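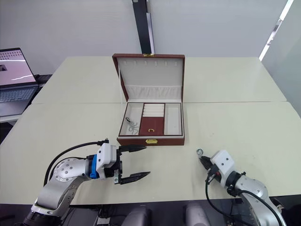

A empresa Grusance começou em fevereiro uma nova série de demonstrações por controle remoto para ensinar robôs de dois braços a arrumar objetos muito pequenos. O trabalho é feito no laboratório que a empresa mantém no bairro de Brenton, e a primeira tarefa escolhida é guardar joias. A pessoa que opera o sistema move dois comandos, um em cada mão, e os braços repetem o movimento sobre a mesa. A caixa usada tem a tampa forrada de tecido branco, com uma fila de pequenas aberturas para brincos, e em baixo os compartimentos e os rolos acolchoados para anéis. Um colar fino de prata fica solto no compartimento da esquerda, um anel dourado está sobre o painel marrom do meio, e a garra direita segura uma peça pequena e prateada, ao lado da caixa.

Segundo a Grusance, o objetivo é reunir 433 demonstrações completas desta tarefa antes do fim do projeto, que recebeu o nome de Bandero. Até sábado estavam gravadas 356. Cada demonstração dura no máximo 90 segundos. Quando o operador passa deste tempo, a gravação é guardada numa pasta separada e não entra na contagem.

A equipe explica que as joias foram escolhidas pela dificuldade. Um anel é rígido e tem sempre a mesma forma, mas oferece pouca superfície para os dedos da garra. Um colar muda de forma cada vez que é levantado, e a corrente pode ficar presa nela mesma. Nos primeiros dias, os operadores tentavam pegar o colar pelo meio — hoje a instrução é pegar perto de uma ponta e levantar devagar. Também se pede que as duas garras não entrem na caixa ao mesmo tempo, exceto quando uma precisa segurar a tampa.

O controle remoto não transmite ao operador a força que a garra faz, e por isso ele trabalha só com a vista. A Grusance diz que um operador novo precisa de 100 tentativas de treino antes de gravar a primeira demonstração válida. Estas tentativas são feitas com arruelas de metal e pedaços de cordão, e só depois a pessoa passa para as joias. Os turnos são de uma hora, com pausa obrigatória, porque o cansaço dos pulsos aparece logo nas gravações: os movimentos ficam mais curtos e com muitas correções.

As demonstrações serão entregues à Aquino, parceira do projeto, que vai treinar o programa de controle. A Aquino pediu que a posição inicial das peças seja mudada em todas as gravações e que os erros pequenos, quando o operador consegue corrigir, não sejam apagados. Se um anel cai na mesa e é apanhado de novo dentro do tempo, a demonstração continua válida.

Os primeiros testes sem operador estão previstos para depois da última gravação. Vão usar a mesma caixa e, numa segunda fase, outra de tamanho diferente, que não aparece em nenhuma demonstração. A Grusance procura ainda dois operadores para o turno da tarde — não é necessário ter experiência com robôs, mas os candidatos fazem uma prova prática no laboratório de Brenton.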